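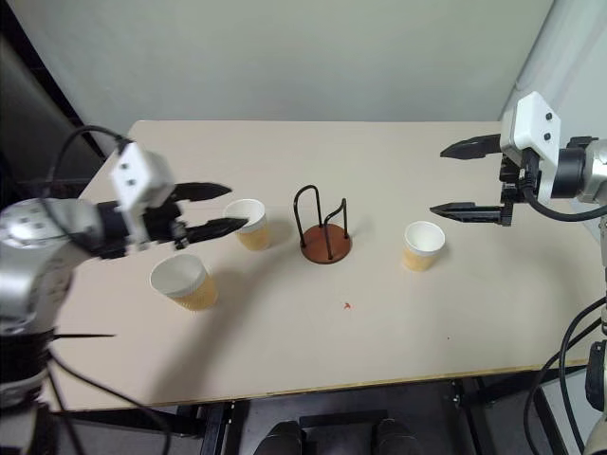
Graziella Greco asked us last March whether Kinsella was a proper magazine or "just a few people shouting about sequels", and I've been meaning to rewrite this page ever since. Bit of both, Graziella!

I started Kinsella in 2009 as a blog about film trailers, mostly so I'd stop pausing them every few seconds in front of my family. Eleven years on there are 5 of us writing, and we cover superhero films, space operas, animation, the odd fantasy series and anything with a monster in it (I'm very soft on monsters). We also do a podcast, Cekico, which goes out whenever we've all seen the same film.
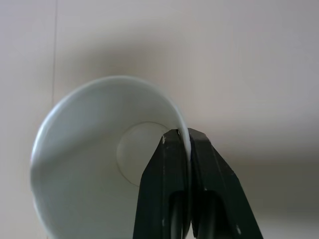
Episodes run to 30 minutes, or they're supposed to. The one where we ranked every film in the Clindesport saga went on so long that we chopped it in two, and people still write to tell me I put the third one far too high. I'd put it there again. It has the best villain, and the bit in the lighthouse is lovely.

Reviews are free of spoilers for the first half, then there's a big warning and we say what we like. We buy our own tickets unless the review says otherwise. Theories are clearly marked as theories, even when I'm certain I'm right, and if we get a casting story wrong we correct it at the top of the piece.
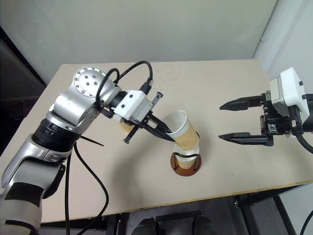
My favourite thing to write about is how a second film changes the team you loved in the first. Who gets pushed to the back, who suddenly gets all the jokes, whether the new recruit is any fun. I think of it a bit like that paper cup tipped over the one sitting in the round brown base: you want plenty of the old stuff in the new one, with a bit of room left at the top.

We've just passed 100 episodes of Cekico, and the whole lot is in the archive. Netis hosts the site and the audio. If you'd like to write for us, send me a short piece on a film you've changed your mind about.
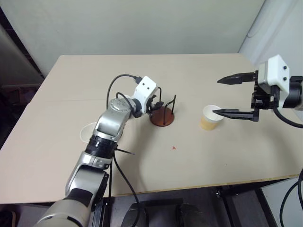 *Paper cup and small rack on the table.*

Page last updated March 27, 2020.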